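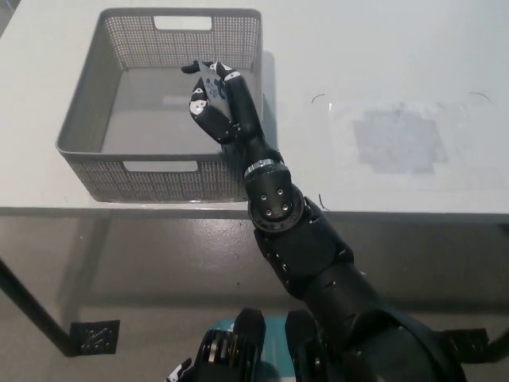
Petport sets its robot budget, and I'm sharing the sums

I'm Remedios Villanueva, I look after operations at Petport, and this is my first press release, so bear with me. We've signed off on buying two-armed robots for our order room, and plenty of suppliers and neighbours have been asking what we're spending the money on. I'd rather tell everyone at once!

We pack pet tags, collar bits and printed cards for 318 vet clinics and pet shops. Most of it is small, flat and fiddly. Somebody picks up a card, pops it in the right basket and goes back for the next one, all day long. It's slow work and it's hard on the wrists, and I know that from doing it myself for years (my thumb still clicks).

So the plan starts with two robots from Kivulus, arriving in June. They'll work at ordinary tables with the same open plastic baskets we use now, which saved us a bundle. An early quote from another supplier had us replacing all our benches and all our bins before a single robot came through the door - no thanks.

For anyone working on a budget of their own, the robots take up 70 per cent of ours. Another 15 per cent goes to training and setup, which Piltura is handling. What's left is for spare fingers, power points, and a bit put aside for surprises. I had the spares down as pocket change in my first draft. Then I saw the price list for a hand with proper jointed fingers, and that line got a lot bigger.

All 32 people in our order room are keeping their jobs. I've put that in writing to them and I'm happy to put it in writing here. Some will learn to run the new stations, and the rest will move over to custom orders, where we're badly behind.

We'll look at the numbers again after the first busy season before we order any more. If they don't stack up, our second site at Alcaraz stays as it is, and I'll say so in another one of these.

Suppliers of small-parts trays and table-height benches are welcome to get in touch with me at the Petport office. Mornings before 10 are best - after that I'm usually out on the floor.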